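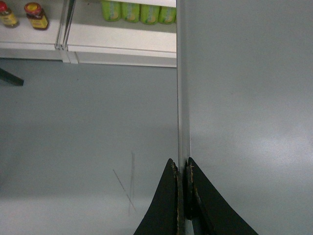 Studside training shop: progress report to the Nornis fund
Report date: 11/12/2020
Prepared by the Langlois fit-out team

1. Position since June

The shelving is installed and in use. Spend to date is 1,996 against the fit-out line, leaving 200 for tags and small fixings. No change to the total is requested.

2. Shelving and stock

White units from Lunska were chosen over the second-hand set offered in June — the older set could not take upright dividers. Clear dividers now separate product lines on the shelves. Jars with red lids are kept in one compartment and light-green containers stand side by side in the next. Trainees are asked to face up each compartment at the close of a session and to record gaps on the stock sheet.

The planogram has been revised twice. The second revision moved the jars closer to the front lip, as trainees were reaching over other goods to get at them. The written version is held with the stock sheets.

3. Checkout

The counter layout is agreed. The barcode scanner stands towards the back edge of the white counter, against the shelving side.

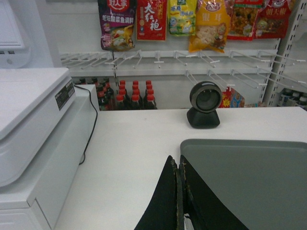 Cable routing remains open. A clip run is to be fitted under the counter lip, cost 98, already within the line. Peg hooks will be filled in the next stock order — tag holders are fitted, printed tags are still to come.

4. Outstanding

Printed tags for hooks and shelf edges.
Second stock order, value 800, awaiting approval.
Price file check against the revised planogram.
Short written guide to the checkout for new trainees.

5. Next period

Work will move from fitting to use of the shop in sessions. Approval of the stock order is needed before the hooks can be brought into the planogram.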